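Many couples in Brambridge now set aside one evening a week for separate pursuits. Emmanuel Mwakalinga and his wife have kept Thursday apart for six years.

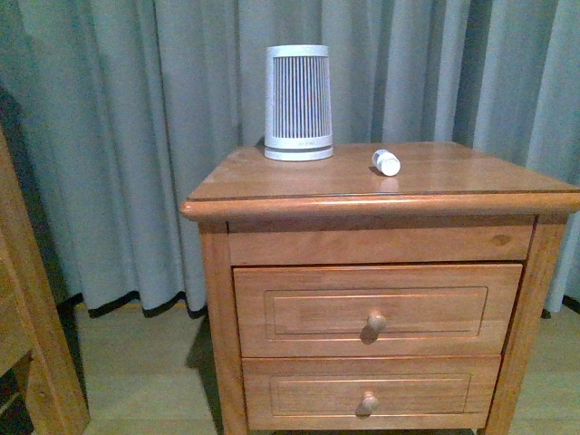 Mwakalinga regards the arrangement as a form of courtesy. Each spouse chooses a room, closes the door and owes the other no report. His choice is the bedroom, with a novel and the plainest of furnishings – a varnished wooden nightstand and a long grey-blue curtain are enough. His wife prefers the kitchen and the radio. They meet again at ten, usually over toast.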